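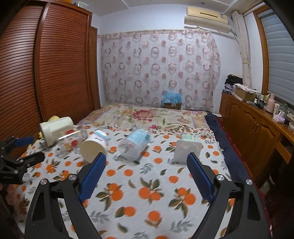 Figure 1. Bedroom textile with a repeat of paired oranges and green leaves on white.

4.2 Do households choose citrus prints?

The claim that fruit prints "signal warmth and hospitality" turns up in almost every trade report on home fabrics, usually without a source. Where a source is given, it tends to be an earlier trade report. We set out to see whether the claim holds for ordinary buyers, and we began with doubts that the data did little to remove.

Our sample came from two towns, Plerncombe and Rastlow, and was drawn from the customer list of Candine, a mid-priced fabric retailer. A postal survey went to 3000 addresses. Usable replies came back from 207 of them. That is a poor return, and people who bother to fill in a form on bed sheets are probably more interested in bed sheets than their neighbors are. Any reading of the results should start there.

Respondents were asked to name the most recent printed textile they had bought and to say in their own words why they bought it. Buyers of orange and lemon prints (Figure 1 gives the general type) mentioned price most often, followed by size and by how well the cloth washed. Warmth and hospitality were almost absent from the open answers. They appeared freely only on the last page, where we supplied a list of words to tick. Purves, whose earlier study is the one most often cited in favor of the "welcome" reading, used a list of this sort from start to finish. We suspect that much of the reported effect was put there by the form.

A second claim is that fruit belongs to the kitchen and flowers to the bedroom, and that buyers feel the difference. Again the support is thin. Many respondents used fruit prints in both rooms, and several did not separate the two kinds of cloth at all when describing what they owned. Shop departments keep them on different floors, but a floor plan is weak evidence of what goes on in people's homes.
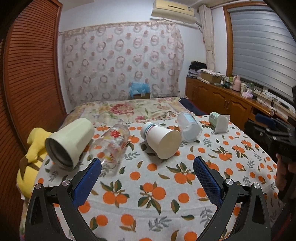 Figure 2. Orange-and-leaf print in use as a tablecloth.

Follow-up interviews were held in September with six households. Niall Laing, who carried them out, asked each one to talk through its table and bed linens without being told what the study was after. Most of the talk was about stains. A busy print was said to hide them, and this was offered as a reason for tablecloths of the type in Figure 2 far more readily than anything to do with mood or season. One woman said she had stopped seeing the oranges years ago - she could not say which way up they went.

Six interviews prove very little, and we do not lean on them. They do suggest that the pattern may matter most in the shop, for a few minutes, and that later questions about its meaning ask people to rebuild a choice they barely remember making. A diary study begun at the point of sale would test this better than another survey could.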